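Repair Night moves upstairs

Quick one, the newsletter's going out in ten minutes. Repair Night is moving to the upstairs room at Ayele Hall, starting this month. Same Thursday, same time. Stairs are steep, the lift works again (key is with Ebenezer Ayaaba, text him when you're outside).

Last month: 40 items in, 3 sent home unfixed. Two toasters and Mariama's radio, which needs a part. Sewing table was swamped. If you can do zippers PLEASE come, Chanida Khamphan did all of them alone and missed her bus.

Bring the thing, its plug or charger, any screws you saved. Lamps ok. No microwaves, no gas heaters, no TVs bigger then you can carry. Sign in at the door and take a number, four people per table max. Tea is by the window, donation jar next to it. We have plenty of mugs. We do not have milk, somebody bring milk.

The new tables wipe clean but please use a mat for glue.
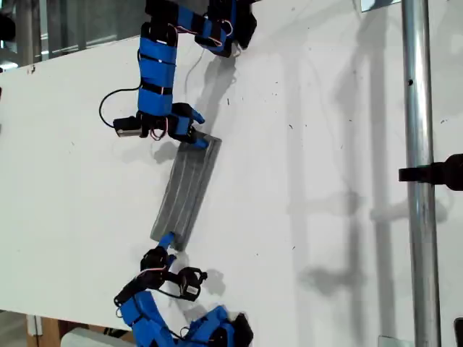
Wanted

Small screwdrivers, gray thread, a working kettle. Drop off with Amerley Annan at the front desk, mornings only.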